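Trips > Factory Visits > Otalbridge

Prev | Next | Archive | Contact

Open day at the Tsoukalas workshop, Otalbridge

2024-09-28

The drive from Skomville took longer than I planned, so I joined the second tour of the morning.

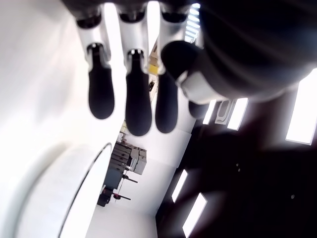 Tsoukalas makes fixtures and small machined parts, and for the past year has also been testing robot hands for handling them. There were 14 of us in the group. We got safety glasses at the door and a talk that ran nearly eight minutes.

The hand demo was the main draw. The job was to pick up bushings and set them in a tray. The operator ran it slowly first, then at normal speed. It dropped one bushing out of 68 — the guide wrote it down and carried on. She said thin washers are still a problem and they do those by hand.

After that we saw the stockroom and the Tutex line, which was off for the weekend. I would have liked to see it running. Coffee was free, parking was not.

The next open day is planned for August. Sign up early if you want the first tour.

Comments (3)

gearbox7: Did they say what the fingertips cost to replace?

millhand: We went in the afternoon and the washers did get a try. Two out of five.

R.T.: Is there a bus from Skomville?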